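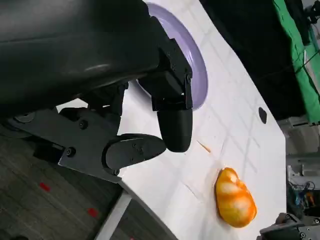
So I've now had the Triver gripper kit for long enough to have opinions, and a few of you have been asking for them since I mentioned it in the comments back in the spring. Get a cup of tea, this is a long one.

For anyone who hasn't come across it, the Triver is a two-finger electric gripper sold by Cevine as a kit for small arms. You get the gripper body, the bracket, a pair of fingers with rubbery tips, a little camera that clamps on behind the fingers, the cables, and a login for the software. It comes flat packed in a box with foam trays, and you bolt the bracket together yourself. I bought mine through Dubey, who were a bit cheaper than going direct and also answered the phone, and I paid for it with my own money in case you were wondering.

Putting it together took me an evening. The manual says an hour, and I dare say it is an hour if you have done one before and your hex keys aren't at the bottom of a box of bicycle bits. The bracket bolts go in from the side you don't expect. I put it on upside down the first time, got the cable through, felt very pleased with myself and then had to take the whole lot off again because the camera was looking at the ceiling. There is a drawing in the manual which would have saved me, but it is on the page after the step where you need it. Cevine, if you're reading, swap those pages round!

Once it was the right way up I was impressed. The bracket is stiff. My old gripper (the one I moaned about all last winter) had a wobble you could see from across the room, and every time the arm stopped the fingers carried on for a bit, like a dog's tail. None of that now. I can bring the arm down quite smartly and the tips are where I asked them to be.

Now, the fingertips. These are what I really wanted to talk about, because they were the reason I picked this kit over the Serkcombe one, which has flat metal jaws. Flat jaws are lovely if you're picking up blocks all day. I am not picking up blocks all day. I want to pick up lumpy things, soft things, things with no two sides the same, and for that you want a bit of give. The Triver's tips are rounded and grippy, and they find their own way round an awkward shape far better than I'd hoped. They press in a little, they hold on, and you can get away with being slightly off centre.

The downside is dirt. Rubbery tips pick up every crumb and bit of fluff in the building, and a dusty tip is a slippery tip. I wipe mine with a damp cloth before I start and again when things begin to slide, and that sorts it out. I also managed to nick one of them on a sharp edge in the first week. Spares come in packs of 2, and I'd put a pack in the basket with your first order if I were you, since the postage on its own costs nearly as much as the tips do.

Next, the camera. I'd never had one down at the business end before, only one on a stand looking across the table, and I don't think I could go back. With a camera on a stand the arm gets in its own way at exactly the moment you want to see something. With this one you see what the fingers see, more or less. You do get a great big piece of gripper in the corner of everything, and I spent ages trying to angle it out before giving up. You stop noticing it. The picture is fine in good light. In the evening, with just the one lamp on, it goes grainy and the colours drift, and my orange things start to look like my brown things. Worth knowing if you do most of your tinkering after work, as I do.

On to the software, and here I'm going to be less kind. The basic part is good. Open, close, how far, how hard, how fast, all on one page with sliders, and I had it moving within a few minutes of plugging it in. You can save a grip under a name and call it up again, so I have "gentle", "firm" and "no really firm". Lovely. But the recording side, where you guide the arm through a job and save it as a run, feels like something from a different company. It logs you out if you leave it alone too long. It names every run with a string of letters and won't let you change it afterwards. The free plan stops you at 1000 saved runs, which sounded like plenty when I signed up, but it counts the ones you've thrown away as well, and I throw away a lot. I wrote to ask about this and got a polite reply saying it was being looked at. It was also being looked at in December, according to a post on their forum, so I'm not holding my breath.

You can get round it by saving the runs to your own machine, and that's what I do now. It takes 2 extra clicks each time and it's dull, but it works and I've not lost one yet.

A few odds and ends that didn't fit anywhere else.

The cable is too short. It's fine for a small arm on a small table, but if your arm has any reach at all you'll be buying the extension. Mine went tight at full stretch and made the most horrible little creak.

It's quiet! I can run it with the door open and not annoy anybody. The old one sounded like a coffee grinder.

The black finish shows fingerprints, if you care. I don't, much.

It does get warm if you leave it holding something for a long while. Not enough to worry me, but I've got into the habit of letting go between tries.

The bolts on the bracket want checking now and then. I found one had worked a bit loose after a few weeks, and nipping it up again took no time at all. There's nothing about this in the manual either.

Would I buy it again? Yes, I think I would, and from Dubey again too. If you only ever handle tidy square things then save yourself some money and get the Serkcombe, it's simpler and the software has fewer ways to irritate you. If you want to have a go at the awkward stuff, the Triver is the nicest thing I've used at this sort of price, and I'd give it 8 out of ten, with the missing marks all down to that run limit and the page order in the manual.

I'm going to try the longer fingers next, which are sold separately (of course they are). They're on back order, so don't expect that post in a hurry. If any of you have used them on something heavier than fruit and veg, do leave a comment, I'd love to know whether they bend.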